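Progress report: trial of the Zevix drawer-handling kit
Prepared for Shirin Rostami, Ellari
By Siamak Sharifi
Sat 13 October

You asked for a plain view on whether Ellari should put money into the second stage. My view at this point is that I would hold off. The kit does some of what the brochure says, but the price assumes it does all of it, and the logs we have do not get us there.

The arm, gripper and control software came from Zevix as one package. Arash Rezaei had it set up without much trouble, though the manual covers an older release and he had to ring Jidero, the reseller, for two missing settings. We chose small white drawer units for the first tests because Zevix uses something very like them in its own sales material. If it is going to do well anywhere, it ought to be on these.

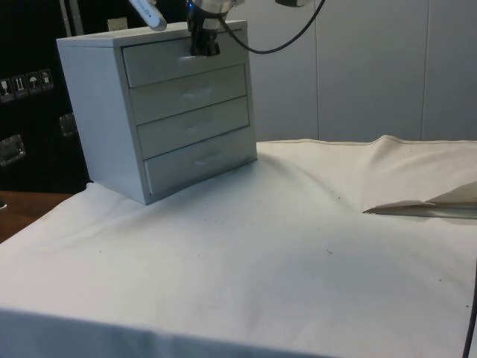

Gripper at the top drawer, all drawers closed.

The software has logged 2,383 attempts so far. Zevix counts 2,000 of them as good. Mahsa Farahani went through the same log and would pass 1,072. The gap comes down to what each side calls a success. Zevix scores a pull as good once the drawer has moved at all. Mahsa wants it open far enough for a person to put a hand in, and I agree with her. A customer would too.

The finger-pulls on these drawers are shallow, and much of the trouble starts there. When the approach is slightly off, the gripper slides down the drawer front and the software tries again from the same place. Jidero describes this as "adaptive retry". I could find nothing adaptive in it. Kamran Nazari now moves the start point by hand after each miss, and that time should be charged against the labour saving we were promised.
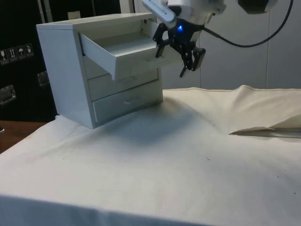
Costs and support

Spending is within the first-stage grant. The one item I did not expect was a set of replacement finger pads, which Jidero says wear out and are not under warranty. The brochure doesn't mention them. I have asked for a price and a wear figure in writing and have received the price.

Support calls are answered quickly, I will give them that. Of the 8 faults we reported, three are fixed. The rest are "planned for March", which was also the answer when we first raised them.

Mousavi, who would be the first site to use the kit, have asked for it to close drawers as well as open them. Closing is sold as a separate module. We have not bought it and I don't suggest doing so until opening is dependable.

What has gone better is the grip itself. Once the fingers have hold of the rim, Arash rarely sees them let go, and he has stopped standing over the stop button. It is a fair result for the hardware. The weak part is finding the handle in the first place.

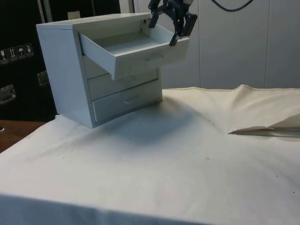 Could the kit go to Mousavi as it stands?
Only with a trained person beside it for the whole shift, and at that point they may as well open the drawers themselves.

Next steps

Mahsa will send Zevix her scoring rules and ask them to rerun their figures. Kamran will repeat the tests with a deeper handle, so we can see how much of the problem is the drawer. I would like to keep the second-stage money where it is until both are back. If Zevix won't accept the scoring rules, I will ask Jidero about ending the hire early.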